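Can a Machine Tidy the Shoes? Report on the Student Project Stustel

1. Why we chose shoes

When we started the project Stustel in January, our first idea was to fold laundry. Our supervisor asked us to look for something smaller, and we agreed on footwear: take shoes and sandals from a surface and place them on a low rack, in pairs. A child of five can do this. We wanted to know how near a machine is to doing it in a normal home, and also in the back room of a shoe store, where the same work is done many times a day.

We did not build a new robot. We used the two-arm system Chiba, which already stands in our laboratory, and we taught it from human examples. A person holds one gripper in each hand and does the task, and the movement is recorded. Afterwards a model is trained on the recordings. We call our trained model Skultis.

2. How the examples were made

We recorded 758 examples, and we kept all of them, including the clumsy ones. At the beginning each of us had a different habit. One person took the shoe by the heel, another took it by the side. The model does not like this. After the first weeks we wrote a short rule: the fingers go on both sides of the shoe, the hand waits a moment, then it lifts.
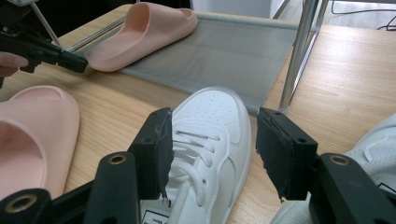
The rule helped more with the shoes than with the sandals. A sneaker keeps its form when it is pressed from two sides, at least if it is not pressed too much. A slide has only one strap and a thick sole, so the fingers must choose between them. If they take the strap, the sandal swings. If they take the sole, the opening of the fingers is almost too small and the angle must be very good. We had expected the laces to be the main problem, and for this reason we spent many days on them, which I regret a little.

The soft layer on the fingers also needs attention. It gives friction, but it wears, and a grip that was safe in one week can slip in the next. We did not measure the wear, and this is a weak point of our report.

3. Results

We tested Skultis with 107 trials. One trial means one pair, from the table to the rack. In 17 trials the machine placed both pieces correctly and next to each other without help. In most of the others it placed one piece and then lost the second, or put it with the toe in the wrong direction. We counted the wrong direction as a failure. One could discuss this, because at home many people would not care, but a store would care.

The time was also not good. A person needs only some seconds for a pair. The machine stopped often above the shoe, moved a little to the left, a little to the right, and sometimes went back to its start position without touching anything.

The rack was harder than we thought. The space between the levels is low, and the arm must come in almost flat. With the lower level the second arm was often in the way.

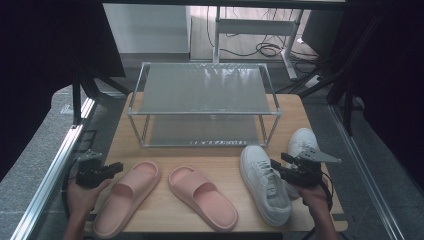

Would more examples solve the problem?
Partly. Between the first and the second training we saw a clear improvement with the sneakers, but almost none with the slides. We believe that slides need a different finger, perhaps thinner and longer, and more data with the same finger would bring only a small gain.

4. Home or store

We visited one shoe store, Ilmont, to compare. The workers there put shoes back in pairs, but they also look for the correct size, push the paper inside and close the box. Our task is only one small part of this work. On the other side, a store has good light and always the same shelves, and this is easier for a machine than a hallway at home with coats and bags.

My opinion after the project is that a machine can help with shoes today only if a person stands near it. For a family it makes no sense yet. For a store it could be useful at night, when slow work does not disturb the customers, but the number of failures must first become much smaller.

5. Open points

We did not test boots, wet shoes or children's shoes. We also used only one rack. The next group will receive our recordings and the test list, and we recommend that they begin with the slides.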